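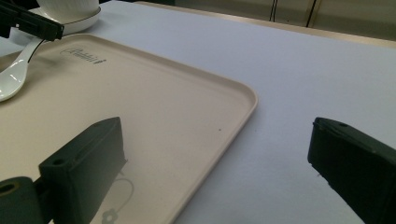 Page last changed: Wednesday, October 1, 2025

Keep the tray on the table

Most people who own a serving tray use it to carry things from one room to another and then put it away. I think the tray should stay out. A plain one with a low rim, left on the table through the whole meal or the whole pot of coffee, does more work there than it does in the cupboard.

I have held this view since April, when I cleared out my kitchen in Tolldale and found I owned 3 trays and used none of them. Two were painted with fruit and had handles that stuck up at the ends. I gave those away. The one I kept is plastic, beige, shallow, with rounded corners, and it has been in use every day since.

The usual complaint about plastic is that it looks cheap next to white china. I don't agree. A white cup and saucer on a white tabletop tend to disappear, and a pale cream tray beside them gives the eye something to rest on. It is close enough in color that it doesn't fight with the dishes. A red tray would. So would most of the wood ones sold at Ukberg, which are nice objects but are stained so dark that every crumb shows.

Crumbs show on a pale tray too, and any dark speck stands out on it. I count that in its favor. You see it and you wipe it up.

Where I will give ground is on the rim. A shallow rim won't stop a full cup of tea if the whole thing goes over. It will hold a small spill, and a spoon can lie across the edge with its bowl over the tray, so the drips land where they should. A deep rim makes you lift your hand over a wall each time you reach for the sugar. My old Flornine tray had sides like a baking pan, and guests kept knocking their knuckles on it.

Size matters more than people think when they are in the store. Measure the table first. If the tray takes up so much room that the cup and saucer have to sit half on and half off, you will end up moving the tray to the counter, and then it's back in the cupboard by the weekend.

I would also skip anything with a big printed design in the middle. A small maker's name near the rim bothers no one. A slogan about coffee does, by the second week. Najafi sells a plain line and a printed line in the same shape, and the plain one is the one to buy.

Wash it by hand with dish soap and dry it with a cloth.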